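Okay, gripper thread, because I've spent the better part of February and April 2018 arguing with fingertips and I need to put it somewhere.

Short version of the setup: two small arms facing a box, packing toiletries. I wanted to compare the stock fingers (the Wurnier set, smooth pads) against ridged ones from Kellby, and see if the wrist camera is worth the wiring.

Pictures first, then the complaining.

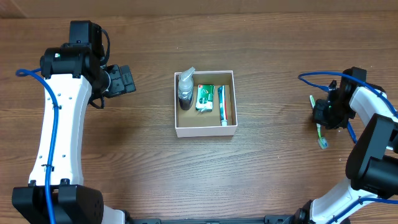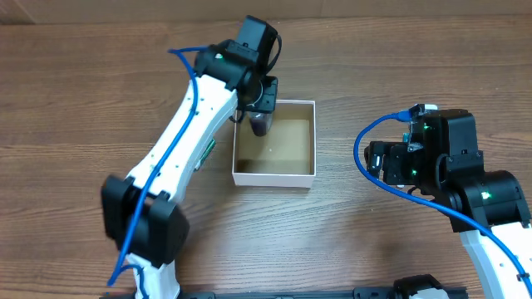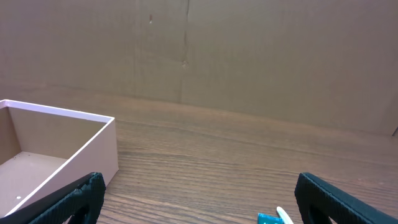
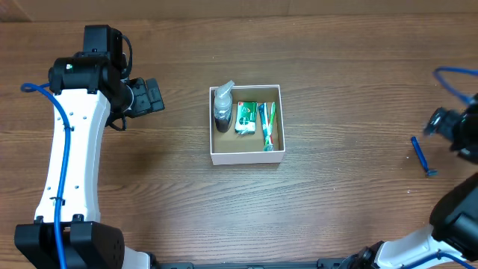
Packing the toiletries, ridged fingers on. The third one is from the wrist cam, the other three are from the head cam.

So why toiletries? They're cheap, I own them already, and they're all awkward in different ways. A toothbrush is skinny. A pump bottle has that silly nozzle sticking out. A carton is nice and flat until you squeeze it a bit too hard and then it's a bent carton forever.

Smooth pads first. They were great on the carton! Flat face on flat face, no drama, I was ready to call it a day. Then I gave them a toothbrush and it rolled. Every time. It would close, look totally fine, and then on the lift the brush would swing round like a weather vane and go into the box sideways.

The ridged ones fixed most of that. The little teeth give a thin handle somewhere to sit, and you can see in the first picture how the brush hangs when the right arm has it — close to straight up and down, bristles at the bottom. That's the pose I was after. I did a little fist pump alone in my kitchen.

Where the ridges lose: anything soft and glossy. On the toothpaste tube the smooth pads had more contact and I didn't have to squeeze so hard. With the ridged ones I had to turn the closing force up, and now one of my tubes has a permanent waist.

I ran each set 12 times on the toothbrush, same start position, same box. Smooth pads got it in the box the right way up 7 times. Ridged got 10. Not science, I know, please don't write to me about sample size (you're going to write to me about sample size).

Now the cameras, which I have more feelings about than I expected.

The head cam is the one I'd keep if I could only keep one. It gets both arms, the whole box, whatever's lying on the table, and when something goes wrong I can play it back and tell which arm to be mad at.

It's bad at the last bit of a grasp though. The arm gets between the camera and the thing you're grabbing, and if the arm is moving fast it smears. Look at the right gripper in the fourth picture. Good luck working out where those fingertips are. The razor on the table next to it is perfectly sharp, so it's just motion.

The wrist cam has the opposite problem. It knows exactly where the fingers are and has very little idea about the rest of the world. In the third picture you get both fingertips, a corner of a box, a whole lot of cardboard, and the things I'd care about are peeking in at the very bottom. If I mounted it again I'd tilt it down more. I may 3D print a wedge for it this weekend.

Also colors! Compare the box in the third picture with the boxes in the other three. Pinkish on the wrist cam, white on the head cam. If you're doing anything that depends on color, sort out your white balance before you do anything else. I lost an entire evening to a color threshold that worked on one camera and was useless on the other.

Controllers, quickly. I started with the Coste board and it was fine for one arm. With two arms I kept getting a hiccup where one side would pause for a moment and then catch up in a hurry, which is a bad thing to have happen next to a box with thin walls.

Swapped to the Lusow one and the hiccup went away. The setup software is horrible, the menus are in an order I can only describe as personal, but both arms move when they're told to. I'll take it.

Cable note for anyone building something like this: leave more slack at the wrist than you think you need. You can see how the blue cable loops out near the top on the left arm in the second picture. My first try had it pulled neat and tight and the wrist ran out of cable before it ran out of joint. It made a noise. I don't want to talk about the noise.

Somebody's going to ask what the fingers cost. Less than the boards, more than I told my sister. The Kellby tips come as a pair and you need a set per arm, so do that math before you get excited.

Big thank you to Solange Millet, who told me weeks ago to try ridged tips and was very gracious when I ignored her, bought something else, and came back to ask which ones she meant.

Where I've landed: ridged fingers stay on both arms for now. Might try a mixed pair next, one ridged and one smooth on the same gripper, and see if the tube and the toothbrush can both be happy.

Both cameras stay too, but the wrist one is getting that wedge. I'll post the new view when it's on. If anyone has a mount file that tilts down and doesn't bump the fingers when they open all the way, please send it my way and save me a night of sanding.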